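Back Roads Roundup: the Gundov loop is calling

Spring is here, the mornings are light by 7, and if you've been waiting for a reason to pump up your tires, I have one for you: the Gundov road. I've ridden plenty of lanes around Drornel over the years and this is the one I keep coming back to, a quiet 16-mile loop with trees for company nearly the whole way and a bakery at the end of it (more on that in a minute!). 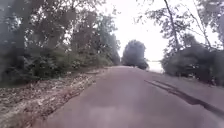 Starting from the Figueiredo farm stand is the way I'd do it, going clockwise, so you get the climbing done while your legs are fresh. There's a gravel lot next to the stand and you're welcome to leave a car there on Saturday as long as you keep clear of the gate. The first stretch is a gentle rise that tops out between the trees, and it's a lovely way to warm up, but if you're on skinny tires keep an eye out for the long dark crack that wanders down the right side of the pavement. I ride a little to the left of it when the road is clear behind me. The leaf litter on the left shoulder is thick enough to hide twigs, so I wouldn't pull over onto it in a hurry.

After the top you get the part I love most, easy rolling between the bushes. The road has no painted lines here, just gray pavement and a narrow strip of pale stones along the left, with a few pebbles strayed onto the asphalt. Take it slow, sit up, listen to the birds. I heard three different woodpeckers last time and I was grinning like a kid.
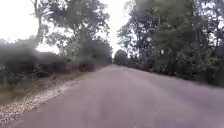

What to bring

Two water bottles, a spare tube, a light jacket and some cash for the bakery in Cellmont, where the cinnamon twists sell out by 10. Wide tires are nice to have, though I've done the loop on my old road bike plenty of times and never wished for anything fancier. Phone signal is patchy past Gundov, so save the map before you leave home. 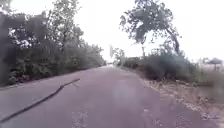
Tree-lined road on the Gundov loop, with a dark wavy line across the left side of the pavement.

We roll out from the farm stand at 8:30 this Saturday, all speeds welcome, and we wait at every junction. If it's pouring we'll try again the week after. Come along, and bring a neighbor!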